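Lists | Archive | Thread | Next in thread

Subject: Re: Blankets and dark garments - sorting before folding

Vaken Linen Exchange wrote:
> Should dark items be folded on the blankets, or kept apart? Our branch has 100 fleece blankets to prepare.

Members are advised that dark garments should be checked for lint before folding. Fleece blankets are to be stacked separately - pale colors first - and labeled for Vadovberg.

Regards,
Brandbridge Textile Desk
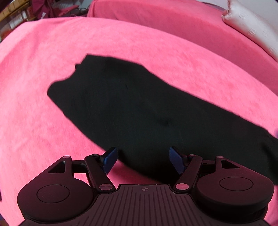

Abou Zeid: Our branch would prefer one label per stack.

Comments (2)
reader754: Do the labels go on the fold side?
Vaken branch: Fold side, please.

Contact the list office | © Brandbridge | Back to top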